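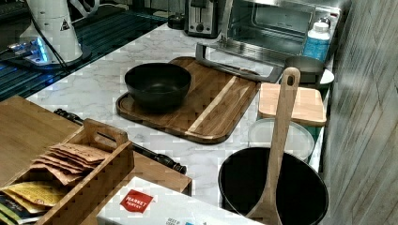 4. Setting up the counter

Read this section before you plug in the toaster or the toaster oven. It applies to all Costenley kitchens with a marble-pattern counter.

4.1 Placing the cutting board

1. Wipe the middle of the counter with a damp cloth and dry it.
2. Lay the board flat with the juice groove facing up.
3. Press each corner. If the board rocks, lift it and check for crumbs underneath.

Note: The board is also the resting place for a bowl or pan while you work.

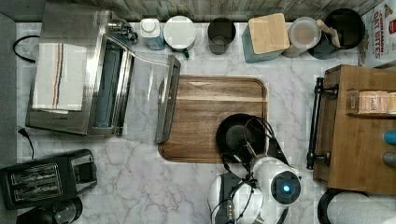 4. Keep the back edge for jars, canisters and the utensil holder. Things you use every day go in front.

4.2 Toaster and toaster oven

1. Stand both appliances on the bare counter, never on the board.
2. Run the cords behind them, away from the oven door.
3. Open the oven door all the way before loading. It must not touch the board.

Caution: Take any towel off the top of the oven before you switch it on. Leave the vent slots clear – the housing gets hot.

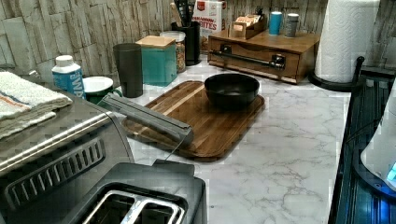 Fig. 6. Bowl on the board, towel over the appliance at left.

4. Let the oven cool for 35 minutes before putting anything back on top.

4.3 Cleaning the board and counter

1. Move pots and bowls off the board.
2. Brush crumbs out of the groove, working toward one corner.

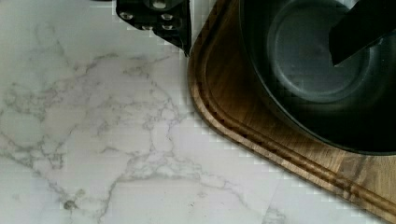

3. Wash the board by hand and stand it on edge to dry. Do not soak it.
4. Wipe the counter last, including the strip where the board sat.

Note: Rub the board with Nilent oil every 2 months. For a replacement board, ask Mirta Tapia and quote part 262.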